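Speaker notes: Housing Services briefing, Imova residents' program
July 17, 2023

Opening. Welcome attendees on behalf of Imova. Ask that phones be silenced and that questions be held until the end of the second section.

Section 1. Purpose of the storage policy
The revised policy applies to all furnished units at Probert and Sevari. It replaces the rules issued in January. Residents asked for clearer guidance on what may be left in a unit between leases, and the new text answers that request. State plainly that 237 units are covered. The Astard building remains under its own agreement until further notice.

Pause before moving on. Allow time for the handout to be passed to the back rows.

Metal panel, clothing and fabric, Probert 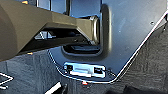
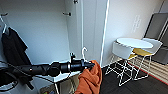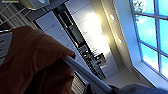

Section 2. Deposits and notice
The storage deposit is $100 per unit and is returned in full when the unit is left clear. Residents must give notice in writing at least 5 days before move-out. Notice by telephone is not accepted. Read this line twice, as it was the main source of disputes under the earlier rules.

Items left behind will be tagged and held at the Sevari office. Owners may collect them during regular office hours with proof of identity. Imova does not ship items.

If asked about shared laundry rooms: these fall under the building rules, and the speaker should refer the resident to the front desk.

If asked about late fees: no change has been made.

Section 3. Questions
Take questions from the floor first, then those submitted on cards. Unanswered cards go to the Housing Services desk for a written reply.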